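Plirkier changes service routine for hand-held grippers

24/12/2024

The Plirkier workshop in Warham has changed the way it looks after its hand-held grippers. The new routine started with unit 98 and will be used for all other units before the end of February.

Until now, the grip pads were replaced only when an operator reported slipping. In the new routine the pads are checked after every 393 grasps. The technician cleans the ridges with a soft brush, compares the left pad with the right one, and replaces both if one of them is worn. Pads are always changed as a pair.

The screws in the finger linkages are also part of the check. They are tightened by hand with the fingers fully open, and then the fingers are closed slowly five times. If one finger arrives before the other, the linkage must be adjusted again. The spare pads are supplied by Dradell, which delivered 1032 pieces to Warham this autumn.

After service, each gripper is tried on soft household things and not only on test blocks. The trial list was prepared together with the company Khosravi and includes artificial flowers, paper towel and small pieces of cloth.
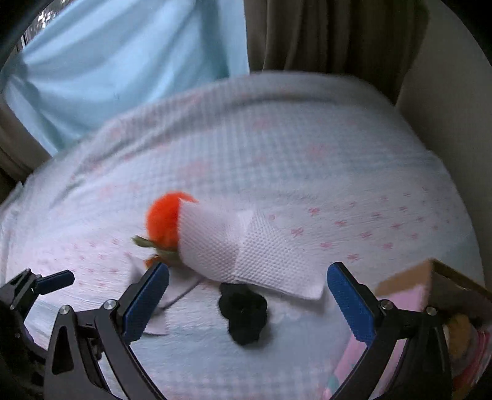 Where to send units

Operators outside Warham can send their grippers to the workshop in the original case. Please write the unit number on the service form and remove any tape from the pads before sending.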